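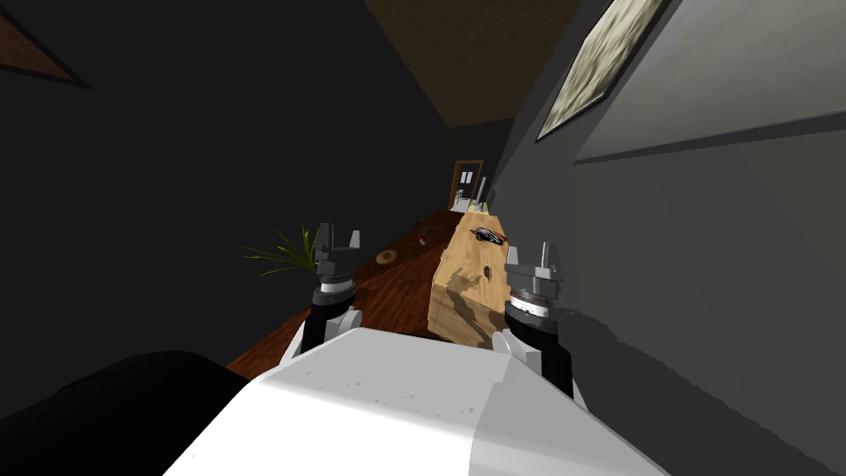 Capítulo 4
Avaliação de políticas de manipulação em simulação

No capítulo anterior, treinámos uma política bimanual a partir de demonstrações teleoperadas. Falta saber quanto vale essa política. A resposta habitual é executá-la muitas vezes no robô e registar a taxa de sucesso, mas cada ensaio físico exige repor os objetos na posição inicial, vigiar o braço e anotar o resultado. Comparar várias versões de um modelo desta forma pode ocupar uma equipa durante semanas.

A simulação reduz esse custo, com uma condição: a ordem de mérito obtida no simulador tem de se manter no laboratório. Uma política que acerta em 77% dos ensaios simulados pode ficar muito abaixo disso no robô. O valor absoluto interessa pouco nesta fase. Interessa que a melhor política em simulação seja também, na maioria dos casos, a melhor na realidade.

O exemplo que acompanha o capítulo é o conjunto de tarefas Mollah, que corre no simulador Uvon. As tarefas decorrem sobre uma mesa de madeira comprida, numa sala estreita com uma porta ao fundo, e o robô tem duas garras de dois dedos. Em cada episódio variam-se três grupos de parâmetros: a posição dos objetos, a aparência das superfícies e a iluminação. A geometria do robô não muda.

O conjunto tem 14 tarefas. Em cada uma, o critério de sucesso é uma função do estado do simulador e não depende da opinião de um observador. Para «colocar o objeto sobre o bloco», por exemplo, exige-se contacto entre as duas superfícies e velocidade inferior a um limiar durante 2 segundos. Critérios mal definidos são uma fonte frequente de resultados enganadores, e a secção 4.3 trata deles em pormenor.

4.1 O que se mede

Seja p a probabilidade de sucesso de uma política numa tarefa. Com n episódios independentes e k sucessos, a estimativa é k/n. O intervalo de confiança depende de n e costuma ser mais largo do que o leitor espera. Com 19 episódios, duas políticas bastante diferentes podem produzir o mesmo valor de k. Por isso, recomenda-se fixar n antes de começar, usar as mesmas sementes aleatórias para todas as políticas comparadas e publicar o intervalo junto da média.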